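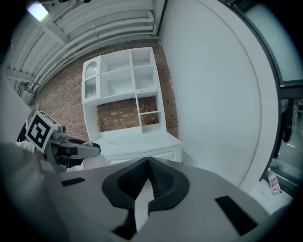

Progress report, core drill bit wear program
Prepared by Kamil Urban for Natalia Magaña, Bellenbridge
2025-01-08

Work since August covered the 62 mm dry core bits supplied by Ritorport. Total drilling to date is 1,328 holes, of which 823 were in reinforced concrete and the remainder in clinker brick. All holes were drilled to a depth of 100 mm at fixed feed.

Segment height was measured after each batch. Wear in concrete is even across the crown. In clinker, the leading edges of the segments round off early and feed pressure has to be raised to hold the drilling rate. The softer bond from Zalewska is being tried as a remedy. First batch results are in the Brolergate test log.

One spindle bearing was replaced and the runout rechecked before drilling resumed. Spending is within the approved budget.

Next period: finish the clinker series, start granite, and section two worn crowns for bond inspection. A decision is needed from Bellenbridge on whether wet drilling stays in scope.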